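Chapter 4
Mounting, Reach and Cable Routing

4.1 Scope

Chapter 3 ended with the arm powered and answering commands on the bench. The present chapter deals with fixing it in a permanent position in a spare room or shared workshop, and with running its cables so that they don't limit its motion. The worked build is the one Nuanchan Yensuk set up in the Prarkach workshop, where the available floor was a corner beside a window.

4.2 Overhead and upright mounting

An arm mounted overhead leaves the work surface clear and approaches the task from above. It also loads the mount in tension, and the fasteners must be rated accordingly. An upright arm is easier to service but takes up space at the edge of the table. Before drilling, mark the reach envelope on the table and keep all routine tasks within 70 per cent of it. Near full extension, small joint errors become large errors at the gripper.

4.3 Cable slack

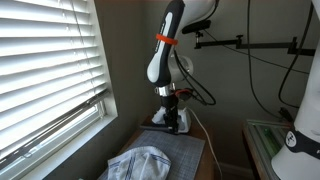

Slack is set with the wrist at the limit of its travel, never at the home position. Move each joint through its full range by hand, with the power off, and note the point at which any cable first tightens. Add 88 mm to the free length at that point – more if the cable is stiff. A loop that is too long will catch on the table edge or sag into the work area, and should be shortened before the first powered test.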